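# bikus-notices

I started this because I kept losing arguments with my brother-in-law. He'd say the police in Stustholm only ever post about stolen bikes, I'd say no, there's a ton of drug stuff in there too, and neither of us had anything to back it up. So I sat down one Thursday night and began copying public police notices into a spreadsheet, and well, now there's a repo.

What you get is 2461 short notices from three towns (Stustholm, Bech and Bidine), each with a rough topic label. They're all public posts, the kind the local station puts up when they've found a grow room or want people to lock their sheds.

## What's in the folder

- `notices.csv` – the whole thing, one notice per row
- `labels.md` – what each topic label means, with my grumbling left in
- `double_checked.csv` – the 104 rows I labeled twice, a month apart
- `clean.py` – strips phone numbers and plate numbers, run it before you add anything

Columns are `id`, `town`, `month`, `text`, `topic` and `unsure`. The last one is a yes/no flag for when I went back and forth. Please don't drop those rows just to make your numbers prettier!

## Topics

There are six: `drugs`, `theft`, `traffic`, `fraud`, `campaign`, `other`. The fun one is `campaign`, for posts where the police are trying to teach you something (what a grow room smells like, how a fake bank call goes, that sort of thing). I first had those under `drugs` or `fraud` and it made a mess, because a poster about spotting a lab is a very different animal from a raid.

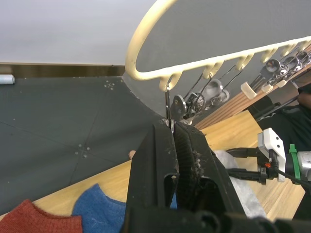 If a notice fits two topics, I picked whatever the first sentence was about. A car stopped for a broken light that had pills in the trunk is `traffic` if they open with the light. You may hate this. I did too for a while, but every other rule I tried was worse.

## Known problems

Bech posts way more than the other two, so anything you say about "the region" is mostly about Bech. Bidine deletes old posts every November and I missed one round of it, so there's a hole there. Also, a notice is only what the police felt like posting. It's no crime rate, please don't chart it as one.

Names of suspects and victims are out. If you spot one I missed, open an issue with just the row id – don't paste the name – and I'll fix it.

## Adding rows

Pull requests are welcome, but keep them under 100 rows so I can read every one with a cup of coffee. New towns are fine too, as long as the posts are public and you run `clean.py` first.

## License

Labels and code are MIT. The notice text belongs to whoever wrote it, so check before you republish big chunks.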